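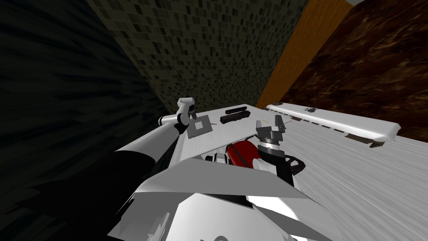 # How to index a run of old pulp magazines

If you have inherited or bought a stack of adventure and mystery pulps, sooner or later you'll want to know which stories are in them. A plain index will do that. You don't need special software, and you don't need to read every issue first. What you need is a set of rules you stick to from the first magazine to the last.

The steps below are the ones we used for a run of 113 issues of Tanner, a story weekly, and later for a shorter run of its companion title, Jenel.

## 1. Put the issues in order

Sort by volume and number, and only then by cover date. Cover dates on weeklies can skip or repeat, and a January issue may belong to the volume begun the year before. Where the cover and the contents page disagree, follow the contents page and write down what the cover says.

Leave a gap in the list for each issue you don't own. You may find it later, and renumbering is dull work.

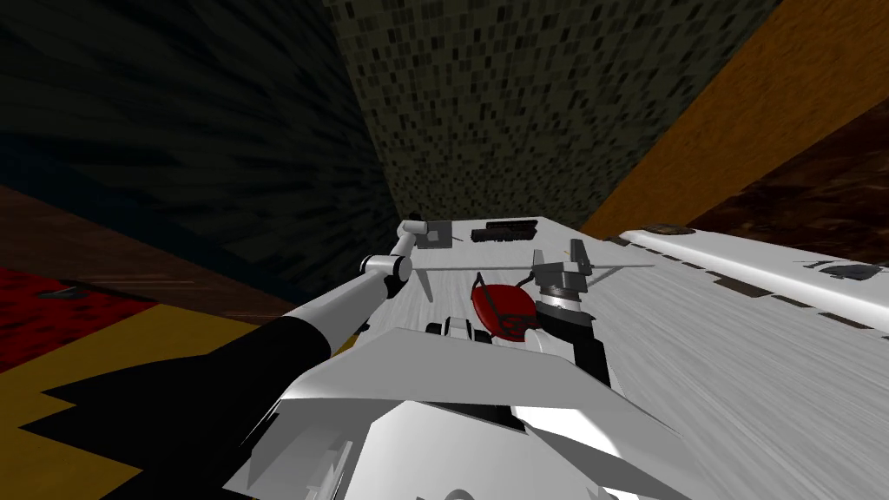
**Two robot arms** over a white countertop

## 2. Make one row per story

Set up a spreadsheet with these columns:

- Issue (volume and number)
- Page the story starts on
- Title as printed above the story
- Author as printed
- Real author, if known
- Type (novel, novelette, short story, serial part, verse, article)
- Series character
- Notes

Take the title from the first page of the story itself. Contents pages were often set in a hurry, and titles got shortened to fit. If the two versions differ, the other one goes in Notes.

Don't correct the spelling of an author's name in the "as printed" column. Put the usual spelling in the next column over.

## 3. Deal with pen names

House names are the hardest part. A publisher could put one name on the work of several writers, sometimes in the same month. Unless you have a payment record, a letter or a reliable earlier index, leave the real author blank. A guess that gets copied into other indexes is very hard to get out again.

When you do fill in the column, say in Notes where you got it. "Letter column, vol. 5" is enough. 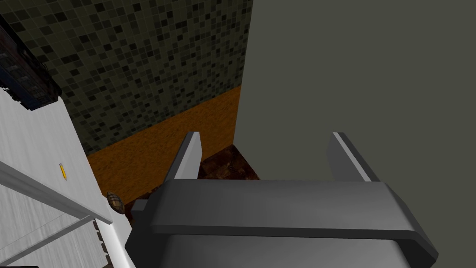 Serials need a little more care. Give each part its own row, and write the part number the same way every time: "1 of 4", "2 of 4" and so on. If you don't have the last part, write "1 of ?" and move on. Watch for serials that changed title halfway through. The character names usually give them away.

## 4. Track series characters

Use the name the character goes by most often and keep to it. Our Tanner file had a riverboat detective called Zorkis who was "Captain Zorkis" in the early stories and plain "Zorkis" after that. We entered all of them under Zorkis. Sorting on that column then gave us the whole series in order, along with two stories that earlier lists had missed.

A character who only gets a mention in someone else's story goes in Notes.

## 5. Check the file

Sort by author and read down the column. Misspellings show up next to each other. Then sort by title and look for reprints, which were common and not always labeled.
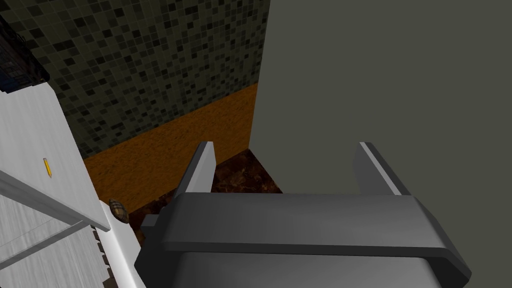 Last, pull every tenth issue off the shelf and compare it with its rows. Flurina Wieser did this for us and found 5 wrong page numbers, all in issues I had entered late in the evening. If you find more than one mistake in an issue, check the ones on either side of it too.

Save a dated copy of the file before each round of changes.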